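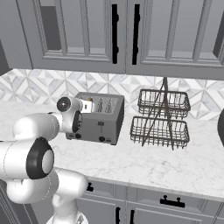

Ramside Family History Club, Pedigrees & Arms Section

7/24/22
by Edgars Kairys

Spent the whole of Sunday with the Flengate chart and came away believing less of it than when I started. I suppose that counts as progress in this hobby, though my sister would call it a wasted day.

The chart arrived in February from a second cousin in Brosen. It is a handsome thing, typed, with a coat of arms pasted in the top corner: a black tower on gold, and over it a hand holding a key. Under the arms somebody has written "granted to the family." Granted by whom, and to which one of them, the writer did not care to say. I have seen this phrase on tea towels.

The line starts with a Walter Flengate, supposedly a younger son of a landed house, who leaves home after a quarrel and turns up two counties over with a new spelling. There is always a younger son and there is always a quarrel. I would like once to read a family tradition where the founder left because the rent was late. The only Walter I can find in the right parish was buried a pauper, and his wife signed with a mark. Maybe he had a tower and a key at home. He did not leave them to anyone.

After lunch I went at the Ķēniņš side, my grandmother's people, where the trouble is different. The name means "king" in Latvian, and so of course there is a story that we come from the Curonian Kings. Those were real enough, free farmers in a few villages in Courland who held their land by old charter and were proud of it. What I do not have is one piece of paper that puts my Ķēniņš family in any of those villages. Surnames were handed out late to most Latvian peasants, and a man could end up as King because he was bossy, or because the estate clerk was in a funny mood. My aunt has the charter story framed in her hallway. I have eaten dinner under it many times and kept quiet.

The transcript I'm using runs to 3,441 entries. I have read up to 1,799, which is baptisms only, and have found 4 with the name. Two are the same child entered twice with different godparents. One is a girl who, as far as I can tell, appears nowhere again. The last is a Jānis, and he is the one the online trees have all grabbed. One of those trees claims 3,000 ancestors and takes Jānis straight back to a chieftain, and it gives as its source another tree, which gives as its source the first one. I wrote to the owner in the spring. He answered that he "felt a strong connection." I have no box on my form for that.

What bothers me about Jānis is his father. The baptism calls him a farmhand. The online people say this is a mistake and should read "freeholder." The two words do not look anything alike in that hand, or in any hand I know. I looked at the copy with the glass until my eyes hurt, and it still said farmhand.

Stopped for toast and tea around four and ate it over the sink, away from the papers. 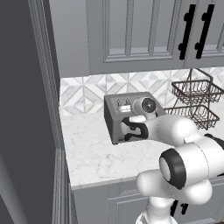

Kitchen counter with toaster.

Went back to the Flengate arms in the evening, meaning to be fair. I tried the printed lists for a tower with a hand and key, and got one family with a tower and no hand, and another with a hand holding a key but on blue, and no tower anywhere. My guess is that some heraldic stationer put the two together for a paying customer. Plenty of people bought arms that way and were perfectly happy. If the customer was named Flengate I would at least like his receipt. And even a proper grant belongs to a man and his descendants, so you have to show the descent first, and there is that awkward gap between Walter and the next name down, bridged on the chart by a dotted line and the word "probably."

I drafted a note to the cousin. The first version was rude. The second was so polite that it seemed to agree with him. The third asks three plain questions: where the arms came from, who typed the chart, and what the dotted line stands for. Will read it again in the morning before I send it.

Still to do: the rest of the entries, including all the marriages. Order the burial page for Walter's son, if he had a son. Find out whether the double baptism is a clerk's slip or two cousins with one name. Return the heraldry dictionary, overdue again.

I left the tower and key off my own copy of the tree. The corner looks bare.

We use cookies to remember your settings and count visits to this site. By continuing to browse you agree to their use. Accept | Manage cookies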